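Home drinks corner on a desk: what goes on the shelf and what stays below?

Asked by Kanyarat Mahawong
1,257 views

Hello everybody. I moved to a small flat in Fladthorpe in November and I have no place for a bar cart, so I use my desk. I bought a two-tier desktop shelf with white metal legs and light wood boards. Now the lower board has bottles and a small jar on the right end, and some green leaves on the left. Everything else is standing on the desk, and some things are lying. When I make drinks for friends I always move five things before I can pour one.

My board is 60 cm long. I want to keep the vase with flowers. How do you divide such a place?

2 answers

Miroslava Říha
Accepted answer, 6 votes

I had the same problem with my Borard shelf, so I write what I did. It took me one evening.

Step 1. Take everything down and wipe the boards. Sugar from syrup makes them sticky and you don't see it until a bottle is stuck.

Step 2. Put the tall bottles on one end of the lower board, labels to the front. A clear bottle and a blue one look nice side by side, and small jars can go next to them. Measure the space under the upper board first, my gin did not fit.

Step 3. The desk in front of the shelf is for things you use the same evening: the pitcher for ice, the small bottles with screw caps, the red syrup. Keep the pitcher on the side of your pouring hand. 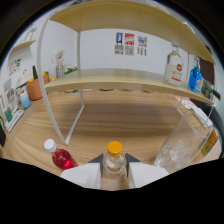
Step 4. Stand up every bottle that is lying, also if the cap is good. One of mine was leaking the whole night under the shelf leg and the wood has a mark until today.

Step 5. Flowers go behind the shelf, near the wall. A slender vase needs little place there and you will not hit it with the elbow.

The upper board I leave for glasses only.

Marnoder
1 vote

just get a cart. Bramwell had one for 1,650 baht when I looked, don't know if they ship to you

Comment from Kanyarat Mahawong: Thank you Miroslava, I will measure tonight. For the cart I really have no floor.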